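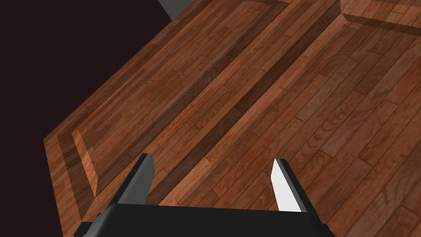

Dwayne Oyelaran would rather see an old floor left alone for a year than sanded in a hurry, and he has told the Troltemard Housing Trust so in writing more than once. The Trust has come to share his view. Its revised guidance on plank floors, issued on 19 September 2026, asks owners in the Achterberg district to live with a worn surface through one full heating season before any work is approved.

The change follows a long survey. Trust staff examined 3,818 rooms in the district, most of them in row houses built for mill families. Many floors had been sanded so often that the tongues of the boards were close to the surface. Once a tongue is exposed it splits, and the board has to be replaced with new wood that seldom matches its neighbors in width or color.

Owners often assume that a gray or scratched floor is a failing floor. In most of the houses visited, the wear was confined to the finish. A wash with mild soap, a light hand rub and a fresh coat of oil were enough to bring back the grain. The guidance now lists this treatment first and sets out the drying times at length, a section that earlier editions left to the contractor.

Gaps between boards receive similar treatment. Wood shrinks in heated rooms and swells again by July, and filler forced into a winter gap is likely to be pushed out in summer. The Trust advises leaving narrow gaps open. Wider ones may be closed with thin strips of matching wood, glued along one side only so that the boards can still move.

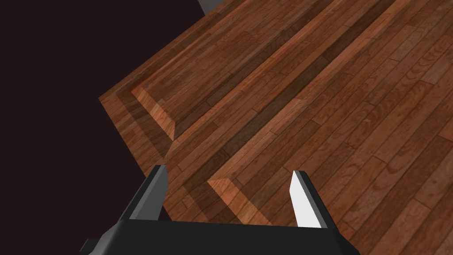
Grants and Approvals

Owners who follow the new procedure may apply for a grant toward materials. Applications are read by the Trust's office on Jandari Street, and a decision is normally sent within eight weeks. Tenants may apply with the written consent of the owner.

Work on stairs and landings is handled separately, under the fire rules, and needs two signed estimates. The Trust keeps a small store of salvaged boards at the Trirnis yard, where owners may look for a match before ordering new stock. The yard is open four mornings a week, and boards may be reserved for one month against a deposit.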